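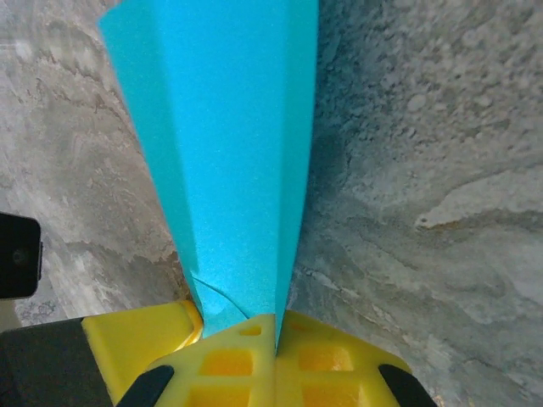

Fig. 1. Wrist camera view, yellow gripper holding the turquoise foam piece by its narrow end.

Can a Robot Arm Do the Boring Jobs Yet?
Lucie Petrenko, Colton Fortin, Recep Tekin
Project report, July 29, 2022

1. What we wanted to know
Shops and homes are full of small pick up and put away jobs. Our question was if one arm with a cheap gripper can do them without a person standing by. Short answer, some of them.

2. Setup
Arm on loan from the Umau lab. Budget for everything else was $2,000, most went on the gripper and spare pads. Control code by Recep, built on the Landry planner from last year's group. Four chores: clear a counter, sort craft scraps, fold a cloth, load a bin.

3. Results
417 attempts logged since February. Counter clearing was the best. Cloth folding bad, we stopped early – the planner has no idea what a cloth is going to do.

Soft stuff in general is the hard part. Foam gives when you squeeze it, so finger position doesnt tell you much about how firm the grip is. Grabbing a piece at the thin end leaves all the wide part sticking out, and it also blocks a lot of the camera's view of the surface behind. Loose thread is another problem, the detector mostly ignores it.

Speed: a scrap takes Colton 6 seconds by hand. The arm is a lot slower, even on good runs.

4. Still to do
– force sensing in the fingers
– second camera, off the wrist
– retest on stone-look counters, glare and pattern confuse the edge detecter
– ask Brayden Poirier at Cusstead if we can try a real packing bench

Thanks to Krishnamoorthy Lobo for reading the draft.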